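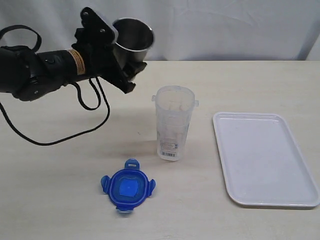

Our project started with a simple wish: to find out what people really want from a weekend guide to a seaside town. Xiomara Rosenthal and I chose Dendbridge, which puts on its harbor festival every October, and we spent most of the term reading old listings and talking to visitors along the front. We asked them about bands, boat rides, food stalls and parking, and we heard a great deal about parking. Plenty of them also brought up drinks, and whether they could bring a stainless steel cup from home, much like the one in the gripper, and have it filled at the stalls. Not one of the listings we read answered that.

We handed out 421 survey cards and got 300 back, a far better return than our advisor, Loretta Esposito, had led us to hope for. She was very kind about our first draft of the questions, which ran to 2 full pages – far too long for anybody holding an ice cream – and she helped us trim it to a single side. 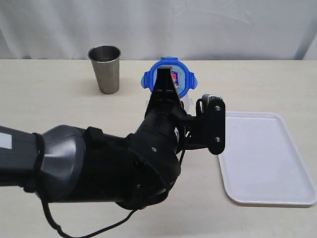
What did visitors most want to see in a guide? Start times, listed hour by hour, with the free events marked clearly.

We had expected the big names to matter most, and the Saden Street stage did draw a lovely crowd in the evening. Still, 100 of the cards asked for something gentler for the afternoon, such as the puppet show at the Eberhard Theater or the little craft market behind it. Families with small children wrote the longest notes, and we enjoyed reading every one of them. Our sample guide, which we named Brelel, puts the afternoon first for that reason, and the full listing is attached at the back of this report.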